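Skeltia hanging rail system, reviewed after two shows

Our gallery is a former print shop with two rooms and a corridor. We put up six or seven exhibitions a year, mostly photography, and until last winter every one of them went up on nails and screws. After each show we filled, sanded and repainted. By the third coat the long wall in the front room had started to look like a relief map, so we bought a rail.

The Skeltia is an aluminum track that screws to the wall just under the ceiling. Clear cords or steel cables drop from it, and the frames hang from adjustable hooks. There is nothing new in the idea. We chose it over the Prilitz, which we had borrowed from another space for a group show, mostly on price and a little on looks. The starter kit cost us $322 and covers 20 feet of wall. It comes with the track in five-foot lengths, joining pins, end caps, screws, wall plugs, ten steel cables and 20 hooks.

Putting it up

Two people can install it in an afternoon if the wall is straight. Ours isn't. The track has holes every foot or so and the instructions tell you to use all of them. Do that. We skipped a few on the first length and it bowed under a heavy frame, not by much, but you could see it against the ceiling line.

The joining pins are the weak point. They fit tightly on three of our joints and loosely on the fourth, where there is a small step between one length and the next. A cable slider catches on it every time. I filed the edge down and it is better now, but I shouldn't have to file a new product.

The printed instructions are a single folded sheet with drawings. The drawing for the end caps is upside down. The white finish is matte and takes touch-up paint well, so you can roll it the same color as the wall and it mostly disappears.

Hanging a show

For our first show on the rail we had framed portraits, all the same size, glazed, on the heavy side. Each hook is rated for 5 kilos on cord and more on steel cable. We used two cables per frame throughout. Getting a row level took less time than it ever did with nails, and when the photographer changed her mind about the order on the morning of the opening we could move the whole wall before lunch.
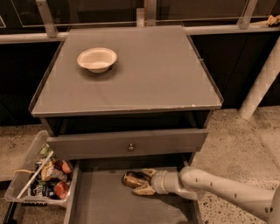
Baidoo, who hung the second show with us, was less taken with it: the hooks creep, he said, and a row that is level at six in the evening is not level when you unlock the next morning. He wanted a set screw in place of the spring catch, and he would have paid extra for it.

He has a point. I measured one row of prints over a week and two of the hooks had slipped by a few millimeters. Both were holding the heaviest frames. Pushing the catch up firmly with a thumb after the weight is on seems to cure it, and I haven't had to correct those two again. With light frames I have seen no movement at all.

The other problem is tilt. Anything hung from a cable leans forward at the top, and with glass in the frame that means reflections from the windows. We stick felt bumpers on the lower corners, two deep, which makes it lean more, or we move the hooks higher up the back of the frame, which makes it lean less. Small unglazed prints are hardly worth the trouble on a rail and we still pin those.

You also see the cables. Some artists don't mind and some do. For the second show, large color landscapes with a lot of pale sky, they were noticeable in the photographs we took for the website. The clear cord is harder to see but it stretches for the first day or two, so hang early and level late.

Compared with the Prilitz

The Prilitz hooks do have a screw and they don't creep. The track is thicker and looks like hardware. A comparable length was quoted to us at well over what we paid, and extra hooks are sold only in large packs. Skeltia sells them singly, and the order we placed through Wuvden in June arrived in three days with nothing missing.

If I were fitting out a space for heavy work that stays up for months, I would pay for the Prilitz. For a program that changes every few weeks, the Skeltia is good enough and the wall thanks us for it. We are adding another run in the back room before the fall show, and this time I will check the joining pins before anyone gets up the ladder.

Good: price, paintable finish, fast rehanging, hooks sold singly.
Less good: loose joints, hook creep with heavy frames, poor instructions.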